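Datasets > Courts and crime > shabalala-court-reports

# Shabalala court reports

Short news reports of criminal court hearings, one per file, plain text. Collected for work on how local papers word charges, pleas and sentences. Last rebuilt 13 Jul 2024.

## Whats in it

- 480 reports, 453 with a sentence recorded, rest adjourned or still open
- two papers, the Drokham and Doltska weeklies
- fields: court, offence, plea, outcome, body text

Defendants' names swapped for codes. Victims and witnesses taken out completely. Judges left in for now, might change.

## Labels

Offence labels follow the wording in the report, not the statute. So "burglary" and "break-in" are seperate. Merge them yourself if you need to. Each report can carry up to three labels.

## Known problems

- Brimarau hearings from May have the plea field blank, havent had time to fix
- Suspended sentences sometimes tagged as jail
- Some appeals sit in their own file with no link back to the first hearing
- Dates are publication dates. Hearing may be days earlier

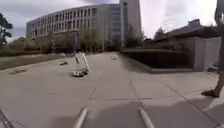 Concrete plaza, small wheeled robot left of centre.

## Use

Research only. Don't try to work out who the defendants are. Found a name we missed? Open an issue with the file number, leave the name out of it.

Licence in LICENCE.txt.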